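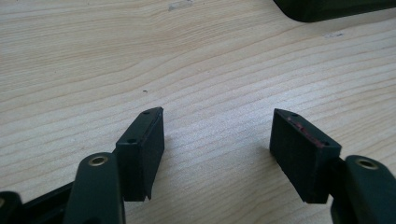 About Livau

Livau teaches robots small household jobs by having people do them first. An operator takes a gripper in each hand and works through a task at the table, and the recordings are used to train the arms at our partner Hoekstra. Wilma Leemans started the company in Sodside with one table and one pair of grippers.

Much of our work is with cloth and hanging things — racks, hooks, loops.
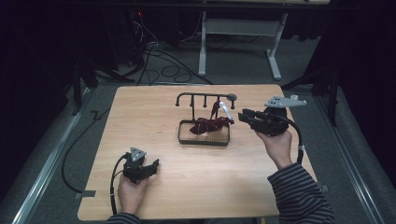 New operators practice for two weeks before their recordings count. Griet Kuipers runs the training and goes over every first session with the person who made it. We now have 26 operators, most of them part-time. Our task list stands at 219 entries, and we add to it each February.

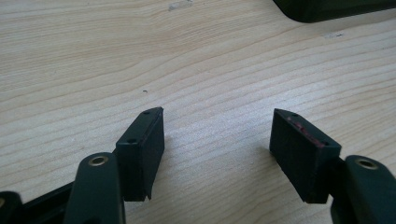
Recordings are stored in Ukari, our own software, along with the operator's notes. Failed tries are kept and labeled as such. Some customers also ask for remote-control sessions, which we run from the same building.

To visit or to apply as an operator, write to the Sodside office.

Page last updated Sep 16, 2023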